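Directory listings: still paying for those?

28 February 2024

Three readers wrote in this month with the same question, so it gets an item of its own. Each had been offered a "local citation package" by a company called Kemier, which promises to put your business name, address and phone number into 300 online directories for one flat fee. Is it worth the money?

I doubt it, and I've looked at a few of these now.

Hường Phan runs a two-person bookkeeping practice and bought the package last year. She was good enough to send me the spreadsheet they gave her at the end. It has 300 rows, as promised. I went through the lot with a cup of tea and a bad attitude. Of those, 86 led to a page that loaded and had her details on it. The others were dead links, parked domains, or sites that wanted a login before they would show anything. Of the 86, I recognised the names of 32. She already had her own listing on most of the ones I'd call useful, and two now had her twice, with the old phone number on one and the new one on the other.

That last bit bothers me more than the dead links. A dead link does nothing. A wrong phone number sends a customer to whoever has the number now, and getting it changed can take weeks if the listing was opened under somebody else's email address. Hường is still trying to get into one of hers. The password was never handed over.

Kemier's sales page says clients see "a lift in local visibility". I asked what was measured, over what period and against what. The reply was a PDF with a graph in it. The graph had no numbers up the side.

Marwa El Khatib, who looks after the web pages for a tile shop and a physio clinic, takes a kinder view than I do. She reckons a new business with no presence at all gets something from being listed in a handful of places, and that paying a person to do the typing is fair enough. I'd go along with that. A handful is an afternoon's work, though, and you can do it yourself: your map listing first, then the main directory for your trade, your local chamber or council page if it has one, and whichever review site your customers already use. 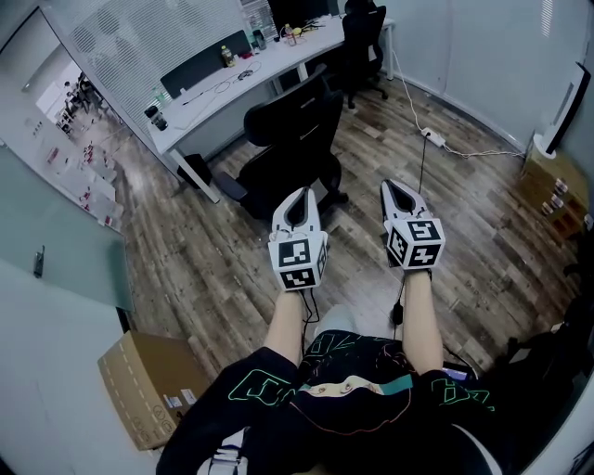 If you do hand the job to somebody else, ask for the list of sites before you pay, and open ten of them at random. Ask whose email address the accounts will be set up under. It should be yours. Ask what happens when you move premises, as Kemier charges again for changes and the charge is well down the terms.

Khoa Đào tells me a rival outfit, Irex, now offers the same sort of thing by the month, with the listings "kept live" as long as you subscribe. I haven't seen their terms. I would want to know what happens to the listings on the day you cancel, and I'd want it in writing.

If anybody has a spreadsheet from Irex they're willing to share, send it through and I'll go over it for the March issue. Take out your passwords first, please. Last time two people didn't.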